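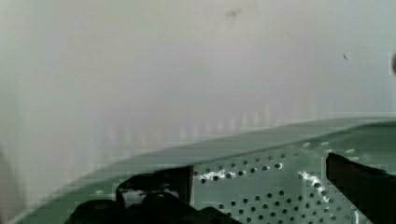
4.2 공개 시연일의 관찰

그림 3. 손목 카메라로 본 작업 위치. 구멍이 뚫린 연녹색 트레이 위에서 검은 그리퍼의 두 손가락이 벌어져 있다. 구멍 사이의 흰 점들은 밝은 반사이다.

공개 시연은 2020년 12월 23일 수요일에 Kostthorpe 시험동에서 열렸다. 성탄 연휴를 앞둔 날짜라 한산하리라 예상했으나 방문객 명부에는 179명이 이름을 남겼다. 저자들은 이를 로봇 공학에 대한 관심의 증거로 해석하고 싶지만, 같은 층에서 무료로 제공된 점심의 영향을 분리해 내지는 못하였다.

시연 과제는 트레이에 놓인 부품을 집어 옆 용기로 옮기는 단순한 동작이었다. 제어에는 3장에서 기술한 Ornard 제어기를 그대로 사용하였고, 파라미터는 8월 예비 실험 이후 변경하지 않았다. 하루 동안 파지를 197회 시도하여 180회 성공하였다. 실패는 대체로 관람객이 가장 많이 모인 시간대에 몰렸는데, 제어기에는 관중을 의식하는 항이 포함되어 있지 않다.

실패 기록을 검토한 결과, 가장 잦은 원인은 트레이 표면의 반사였다. 그림 3에서 보듯 흰 반사점은 구멍의 배열과 겹쳐 나타나며, 검출기는 이러한 점의 무리를 작은 부품으로 오인하곤 하였다. 이 경우 그리퍼는 대단히 신중하게 접근하여 손가락을 정확히 정렬한 다음 빛을 집었다. 위치 오차만 따지면 이 동작들은 당일 기록 가운데 상위권에 속한다. 그럼에도 성공으로 집계하지 않았다.

관람객의 평가는 본 연구의 지표와 잘 일치하지 않았다. 설문에서 가장 인상적인 장면으로 꼽힌 것은 연속 파지 구간이 아니라 비상 정지 버튼 시험이었다. 진행을 맡은 Luana Bragança의 기록에 따르면 가장 많이 나온 질문은 "더 빨리는 안 됩니까"였고, 그다음은 화장실의 위치였다. 두 질문 모두 향후 안내문에 반영할 예정이다.

Dulce Montes는 시연 후 조명의 각도를 낮추고 반사점 제거 필터를 추가할 것을 제안하였다. 무광 트레이로 교체하는 방안도 논의되었으나, Grastholm 과제의 예산 항목에 트레이가 없어 필터를 먼저 구현하기로 하였다. 필터의 구조와 오검출률 비교는 4.3절에서 다룬다.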